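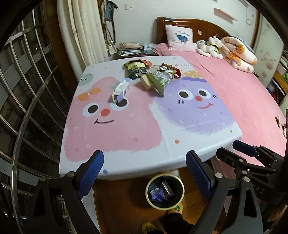
Blue-padded fingers on a hand-held gripper, with a table of snack wrappers still to clear.

Most gripper comparisons I read are done with blocks. Wooden cubes, plastic cylinders, sometimes a tennis ball. I think this is a poor way to choose a gripper for the home, and I would like more of us to test on trash.

I spent the last few weeks trying two sets of finger pads, one from Trivance and one from Lekelano, on the same two-finger linkage. On blocks I could not tell them apart. Both sets did 40 lifts without a drop, and if I had stopped there I would have bought the cheaper pair and written a short, useless report.

Then I switched to packaging. A crumpled wrapper has no flat side to close on. A clear plastic bag folds away from the finger as you push at it. A cardboard box lying on its side looks easy, and then it slides, because it weighs almost nothing. Over 396 tries the Trivance pads missed or dropped 182 times. The Lekelano pads, over the same number, failed 263 times. Those are bad figures for both, but they are different figures, and that is what a test is for.

Eluned Rosser, who builds controllers for Plolto, disagrees with me. Her view is that soft trash is too hard to repeat. You can't put a wrapper back the way it was, so two pads never face quite the same job. She is right about that. My answer is to do more tries and accept some noise – a clean number about cubes tells me very little about a bin.

I would also do the first round by hand, before any arm is involved. With the tool in your own grip you feel when the pad catches and when it skids. I changed the closing angle twice on that alone, and roughly half of my notes come from those sessions.

The arm tests start in March, with the Trivance pads and the same kinds of wrappers. I have put the blocks back in the drawer.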